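"It's better at memory than I am, and I hate that a little"
A morning on the teardown floor at Trandcombe
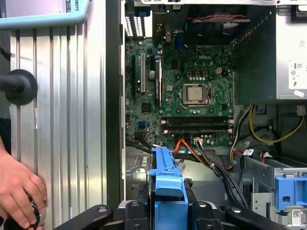
I got to Trandcombe a bit before seven, which is when the early shift has its coffee and its complaining, and I wanted to hear both. Trandcombe takes in old office computers and pulls them apart for whatever can be sold again. Last September they put robot arms on part of the line. I'd talked to the managers by phone already (very cheerful, lots of charts!), so this time I asked to sit with the people who stand next to the things all day.

The woman I spent most of the morning with has been taking computers apart for 13 years. She asked me to leave her name out, so I will. "My mother-in-law reads everything," she told me.

I asked what her day used to look like. "Screws, clips, drives, memory, next one. You'd get a pallet of the same desktop and by lunch you'd be doing it in your sleep. My thumbs were shot by the time I was forty – those plastic brackets look like nothing, but do a few hundred of them in the cold and tell me how you feel."

And now? Now she runs a cell, and that means she loads the tower, watches, steps in when the arm gets confused, and signs off on the parts. The software that decides which step comes next is called Allow, and everybody on the floor uses the name as a verb. A machine that's been cleared for teardown has been "allowed." She thinks this is silly and says it anyway.

"It's better at memory than I am, and I hate that a little. Straight out, no wiggling. Cables are another story. Cables, it's like watching my dad with a phone."

The cables come up over and over. A guy from the next cell wandered across with his bagel to tell me that no two people have ever routed a SATA cable the same way, and that the arms came from Zodix with a demo where every wire sat perfectly still. "Then they met our pallets," he said. He spent most of the first winter with his hands in the cell. These days he says he steps in maybe twice an hour, and some of that is him being impatient.

I asked them both about jobs, and the bagel got put down. There were 6 people on that line before and there are four now. One retired, and one went over to testing and likes it better. "They didn't fire anybody," the woman said. "They also didn't hire anybody. My nephew asked if we had anything and I had to say no, and two years ago I'd have said come Monday."

She caught herself looking at the board over the line while she said it. The target for the month is 4000 units. Last month they made 3883, and she knew the number without checking, because she gets asked about it now. "Before, if we were short, it was the pallets or somebody was out sick. Now there's a log. It knows when I went to the bathroom." She laughed, though she didn't sound like she was kidding. They've asked for the log to be kept out of reviews, and they're still waiting on an answer.

What would she change? Training, first. They got a day and a half, most of it slides. After that, the stools, which are terrible. And she'd like a say in which models go to the arms and which stay with people, having opened more of them than anyone in the building.

Would she go back to the old way? She took a while with that one. "My hands don't hurt at night. So, no. But I used to talk to the person across from me all day, and now she's over there behind her own cell and we wave."

The shift horn went around then, and she waved me off too.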